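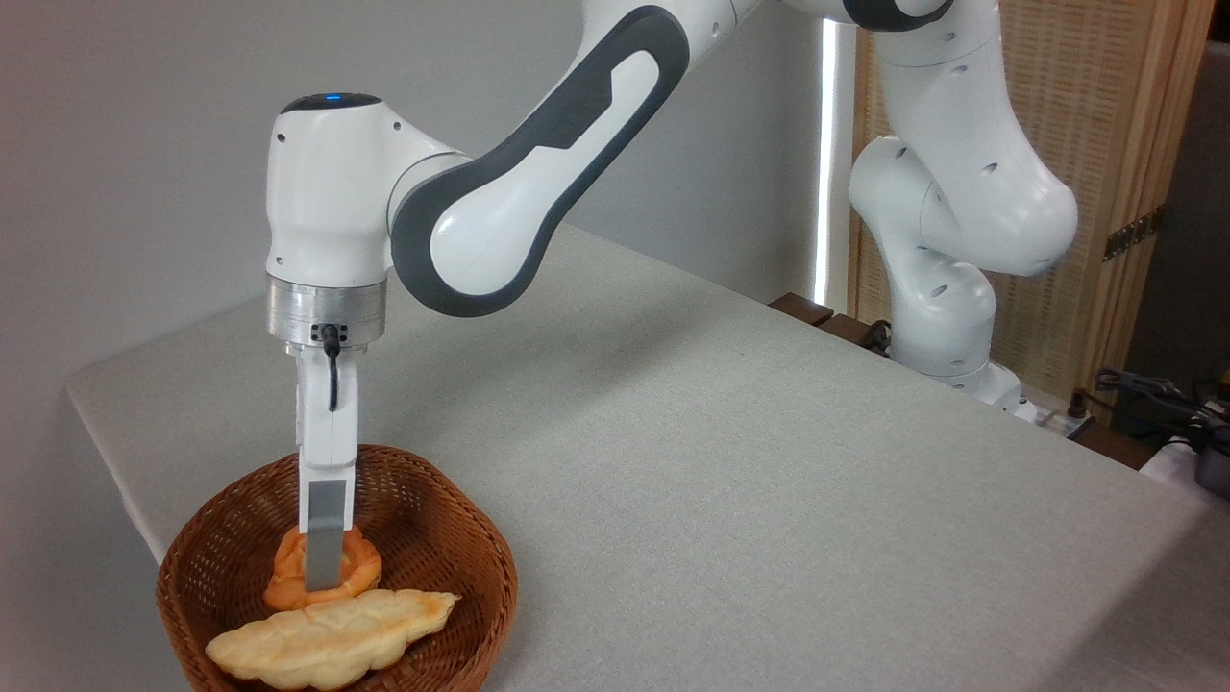
Issue 473, page 2

The Zetberg student robotics open day was held on 16 July 2018 in a building whose front door does not open. You go round past the bins and follow the smell of coffee.

The bread project had the biggest crowd, which I put down to the bread. Farah Pelupessy and her team are teaching an arm to handle baked goods out of a basket, with a roll and a long flat pastry on duty when I stopped by. Rolls are harder than bolts, she told me. A bolt does not mind being squeezed. Her notebook lists 300 attempts since the spring, with a column headed "crumbs" that I was not allowed to read closely.

The gripper comes straight down on the roll with its flat gray pad, like a doubtful aunt in a bakery. I stayed for a good while and heard two students argue over how hard is too hard. One wanted to ask a baker. The other wanted another sensor. They have the budget for the baker.

Upstairs, Terkia club was showing a line-following cart that followed my shoelace. The Cârstea team had a poster and an apology.

Lunch was a sandwich, made by hand. The bread team enters the Brostora student contest in August, and Farah would like to hear from anyone with a spare oven.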